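Kitchen Hands: A Year in Pictures from the Vomden Robotics Club
5 Jul 2020
By the club's gallery editor

Welcome, and thank you for stopping by! Most of our families know us from the spring open house, where we usually have a table of wheeled things bumping into each other, so this year's gallery may look a bit different. We spent the whole season in the simulator, teaching one arm to be useful in one kitchen, and we grew very fond of that kitchen along the way (the pine walls got more compliments than the code did). The season project was called Oltden, after the street the club started on, and it asked each team to pick a household chore and get the arm through it from start to finish.

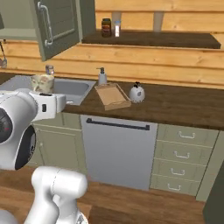 The Oltden kitchen, with the arm at the sink and a mug close by.

Dishes were the most popular choice by a mile. Teams had 20 practice sessions to work with, and every attempt was saved with a number so that we could all go back and argue over it later. We ended the season on number 1734, and I would like it known that a fair share of the early ones were just the arm waving at the cupboards. The younger members kept a paper logbook as well, full of arrows and little drawings, and it is every bit as good as the computer's records.

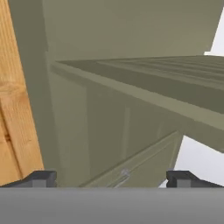
Drawers were the chore our Valtetti team chose, and they stuck with it even when the dish people were having all the fun. Pulling a drawer open sounds easy until you try to write down every step of it, and they filled a whole whiteboard before anything moved. A lot of their time went into lining up the approach. With a handle as small and pale as the one between those two open fingers, it's very easy to lose track of where you're aiming, and the team got good at checking one another's numbers before pressing go. They also wrote the nicest comments in their code of anyone in the club, complete sentences and all.

Back with the dish teams, the big debate all season was how to pick up a mug. One side wanted to take it by the handle, the way you would at breakfast, and the other side wanted to close on the body and be done with it. 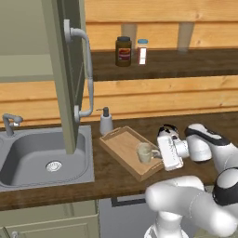 Both sides made posters, and both sides gave a very good talk at our last meeting, with 30 parents listening in from home and asking harder questions than we had prepared for. We never did settle it. The plan is to let each side write up its own method over the summer and try them again in August, when the new members join and can take sides too.

Recent from the club
Ateş team wins the spring bridge contest
What to bring to your first meeting
300 paper gears: our hallway display
Summer reading for young programmers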